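Chapter 7
Who Gets to Ask the Questions? Media Access and the Professional Athlete

Professional leagues like to say that access belongs to the fans. Reporters like to say it too. You should be a little suspicious when two groups that make money from the same arrangement describe it as a public service.

Start with a plain question. When a tired player sits down in front of a microphone after a loss, who benefits? The league gets free airtime. The sponsor gets its name on the backdrop. The reporter gets a quote, usually a dull one, and the fan gets to hear that the team will take it one game at a time. The player gets nothing that shows up on a pay stub.

Consider the Skerley Rovers, a minor league soccer club whose contract with its players runs to 53 pages. Only one clause deals with the press. It says players will be "reasonably available." The club has read those words to mean a session after every match and another each Tuesday. The players have read them to mean whenever they feel up to it. Neither side has ever asked a judge, and both may prefer it that way.

The club defends its reading with a survey of 1356 ticket holders, most of whom said they "value hearing from players." That sounds strong until you look at how the survey was done. It went out by email from the club's own marketing office, and it didn't ask whether anyone would stop buying tickets if the interviews ended. Only 281 people answered the follow-up about how often they watch a full press session. The club has not released those answers.

None of this proves that interviews are worthless. Local papers such as the Plemness Courier depend on them, and a good reporter can still get a real answer out of a guarded player. But a rule backed by fines ought to rest on something better than habit — and so far, habit is most of what we've been shown.

As you read this chapter, keep 3 questions in mind:

What exactly did the player agree to do?
Who wrote the rule, and who collects the fine?
What would change if the rule were dropped tomorrow? 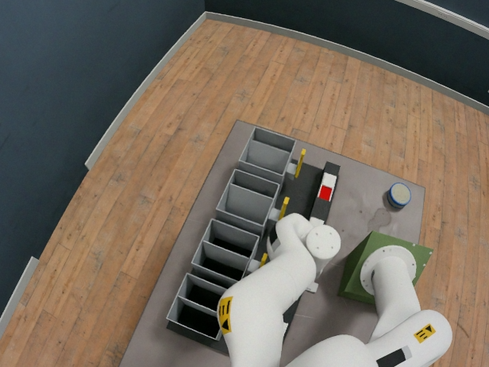
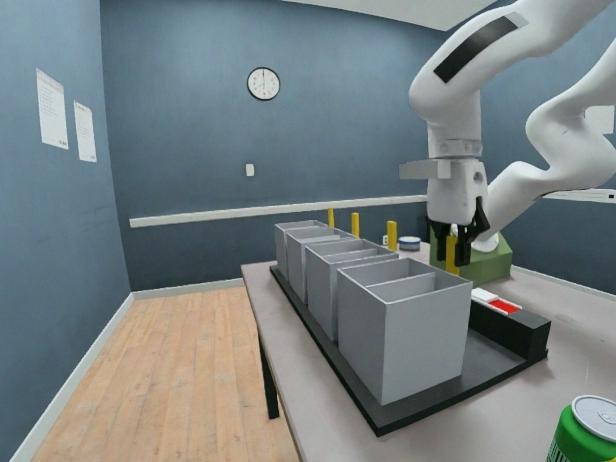
7.1 Reading the Contract

Most disputes over access begin with language that looked harmless when it was signed. The MacAulay Arena lease, which we'll come back to in Section 7.3, sets aside a room for interviews but never says that anyone has to talk in it.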